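El atletismo popular y sus cuentas pendientes

La federación comarcal ha vuelto a medir el éxito del cross de Figueroa por sus inscripciones: 2.582 en la última edición. Conviene preguntarse cuántos de esos corredores seguirán compitiendo en noviembre.

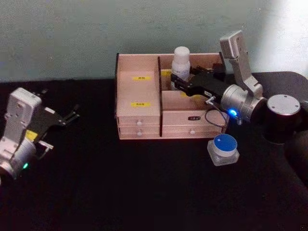 Adoración Manzano sostiene que el problema reside en los calendarios, que obligan a los juveniles a elegir entre pista y campo a través. Le asiste parte de razón. Sin embargo, de los 38 clubes inscritos, muchos carecen de entrenador titulado, y ningún calendario corrige esa carencia. La próxima asamblea debería destinar a formación una partida estable.
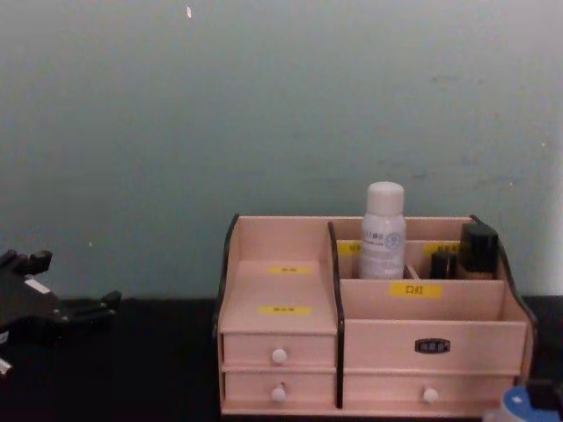

Organizador de sobremesa en acabado rosa pálido.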